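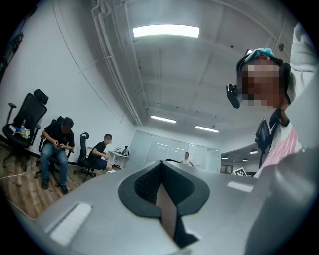

Minutes of the Codville Room Users' Meeting
Sunday, November 9, 2025
Taken down by Firouzeh Hashemi

Bahman opened by thanking everybody for giving up part of a weekend, and then we went straight to the chairs, which took longer than any of us had planned. Reijo would like them back at the table after every session. They do wander, and you will find one against the wall with a water bottle and a bunch of white flowers riding on the seat, and another rolled out toward the middle of the room. Uliana said she rather likes a chair by the wall for people who want to sit and check their phones in peace. Agreed: chairs may roam during the day and go back in the evening. Hok-lam will write a little note for the door.

Bahman had a quote from Kiani for new seat pads, 600 dollars for the lot. We all felt that could wait until spring, and he took it very well.

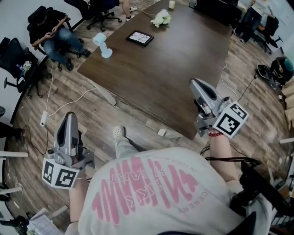 Next came the big table, and I am happy to say everyone still loves it. Reijo asked whether it could be kept clearer, and there was a good long talk about what really belongs on it. The small bouquet stays, by warm and general agreement, and so does the white lamp-like device. The power strip is another matter. Having it on the floor to the left of the table, with cables close by, worries Uliana, and she offered to price a cord cover at Lonov. Spending of up to 24 dollars was approved, with thanks to her.

Hok-lam asked who changes the water for the flowers. Bahman and I will take turns.

Window blinds held over, as Reijo had to leave for his bus.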